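3.2 Building the gripper and setting up the table

I built the handheld gripper, which I call Tero, on the workbench at Pondton, the shared workshop where I rent a shelf and borrow nearly every tool I own up to. My first plan was to buy a finished one. Then I looked at the prices and went home and drew my own (badly, on graph paper, and then a little less badly on the computer). The fingers went through several shapes before I settled on the blocky ones used for everything in this paper. They have a big flat face on the inside and narrow down toward the tip, so I can get under the rim of a dish without knocking the thing across the table.

The camera rides on the tool itself and looks out past the fingers. I went back and forth on this quite a bit! An overhead camera is easier to mount and you never have to worry about your wrist shaking, but my hand kept covering the exact spot I cared about. With the camera on the tool, both fingertips stay in view the whole time, and the table moves around behind them. Figure 2 gives an idea of what the model gets to work with before a grasp.

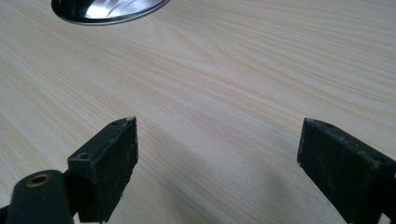
Figure 2. View from the tool-mounted camera with the gripper open. The near part of a round metal dish shows at the top, past the fingers.

I like this view for a few reasons, and I also want to be fair about what makes it hard. The dish is shiny, so most of what the camera picks up inside the rim is reflection, bright in the middle and nearly black toward the ends. A person has no trouble with that. My first detector, a small network I had trained on the Kukden set of kitchen objects, had a terrible time with it and liked to place the edge of the dish wherever the bright patch stopped. The wood grain didn't help either. Just below the dish there's a pointed, curved figure in the grain, and the early model was quite happy to call a curve like that a rim. I ended up adding plain tabletop views with no dish in them at all, and the false rims mostly went away after that.

The fingers have seen some use, and the tips are scuffed to a lighter grey along the top corners. I thought about repainting them and decided to leave them alone. If the model can only find a fingertip when it's fresh and black, I'd like to know that early. Shadows got the same treatment: I used whatever light was on in the workshop and didn't try to even it out.

For the recordings, I did 284 grasps over the month of June, in short sessions of around 10 minutes each, which is about as long as my forearm will put up with the weight. Each grasp starts with the gripper open and the dish at least partly in view. I close on the rim, lift, set it back down and open up again. Any take where I bumped the table was thrown out and done over, and those aren't in the total.

The one part I'd build differently is the linkage behind the fingers. In my version (I've labeled it the Magbanua linkage in the drawings, after the street I live on) it has a bit of slop when the fingers are nearly closed, and the model has to live with that. Section 4 goes into how much it matters for thin rims, along with the fix I'm trying now.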